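What Is an Appeal?

Sometimes a judge or a jury decides a case in court, and one side thinks a mistake was made. That side may be able to ask a higher court to look at the case. Asking a higher court to do this is called an appeal.

This page explains how appeals work, who takes part in them, and what can happen at the end. 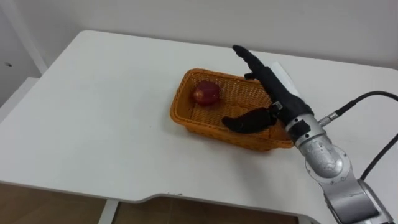
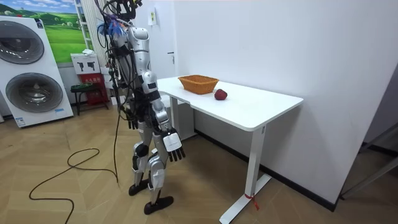
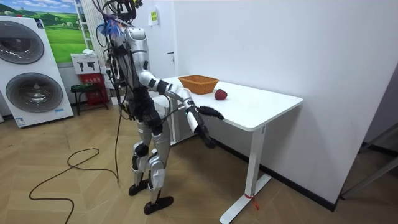 Two kinds of courts

The first court to hear a case is usually called a trial court. In a trial court, witnesses come in and say what they saw or heard. Lawyers ask them questions. People may bring in papers, photographs or objects. All of these things are called evidence. Then the judge or the jury decides what happened and which side wins.

A court that hears appeals is called an appeals court, or an appellate court. (Say it like this: uh-PELL-it.) It works in a different way. There is no jury. There are usually no witnesses. The judges read what happened in the trial court and decide whether the law was followed.

Most appeals are heard by more than one judge. Three judges together is common. Having several judges means they can talk the case over before they decide.

A story about a bakery

Let's follow one case from start to end.

Hideaki Ogura owns a bakery in a town called Cilton. He orders a bread oven from a company named Arness. He pays $2833 for it. The paper both sides sign says the oven will arrive by November. Signed promises like this are called a contract.

The oven comes late, and the door does not close. Mr. Ogura asks for his money back. Arness says no. Mr. Ogura goes to the trial court and files a lawsuit, which means he asks the court to settle the argument.

At the trial, Mr. Ogura wants to show the judge a letter from Arness. In the letter, the company says it knew about the door. The judge does not let him use the letter. At the end of the trial, Arness wins.

Mr. Ogura thinks the judge should have allowed the letter. He decides to appeal. Now he has a new name in the case. He is the appellant, the person who appeals. Arness is the appellee, the side that answers the appeal.

Step one: the notice

The first thing Mr. Ogura must do is file a notice of appeal. This is a short paper that tells the courts and the other side that he is appealing.

There is a deadline for this paper. The number of days depends on the court and on the kind of case. If the notice comes in too late, the appeals court will usually not hear the case at all, even if the trial judge made a mistake.

Step two: the record

Next, the appeals court needs the record. The record is everything that was filed in the trial court, plus a written copy of what people said out loud. The written copy is called a transcript. A court reporter types it, or it is made from a recording.

Records can be long. The one in Mr. Ogura's case has some 700 pages. The letter is in there too, on page 88, with a note that the judge did not allow it.

The appeals judges look only at the record. If Mr. Ogura finds a new witness after the trial, he usually can't bring that person to the appeals court.

Step three: the briefs

Each side then writes to the judges. These writings are called briefs. A brief can be pretty long, in spite of its name.

Mr. Ogura's brief comes first. It explains what he thinks went wrong and points to the pages in the record where it happened. It also names older cases that were decided the way he wants his case decided. An older case that helps judges decide a new one is called a precedent.

Then Arness files its own brief and says why the trial judge was right. Mr. Ogura may write one more, called a reply.

Step four: the argument

In some cases the judges also want to hear from the lawyers. This is called oral argument. Each side gets a set amount of time, and the judges can break in with questions whenever they like. Mr. Ogura's lawyer gets 16 minutes and spends most of them answering questions about the letter.

A person who speaks for himself or herself in court without a lawyer is said to be acting pro se. Those are Latin words that mean "for oneself."

Many appeals have no oral argument. The judges read the briefs and decide.

Step five: the decision

The judges write down their decision and the reasons for it. This is called an opinion. There are a few things they can do.

They can affirm. That means the trial court's decision stays the same.

They can reverse. That means the decision is changed.

They can remand. That means the case goes back to the trial court, which has to do some part of it over.

Small mistakes do not always change the result. If a mistake made no difference to who won, judges call it harmless error and leave the decision alone.

In our story, the judges say the letter should have been allowed and that it mattered. They reverse and remand. Mr. Ogura has not won his money yet. He gets a new trial, and this time the judge can read the letter.

If the judges don't all agree, one of them may write a separate opinion to explain why. This is called a dissent.

Words to know

Appeal: asking a higher court to look at a decision
Appellant: the side that appeals
Appellee: the side that answers an appeal
Brief: a written argument given to the judges
Dissent: an opinion by a judge who does not agree
Record: the papers and transcript from the trial court
Remand: to send a case back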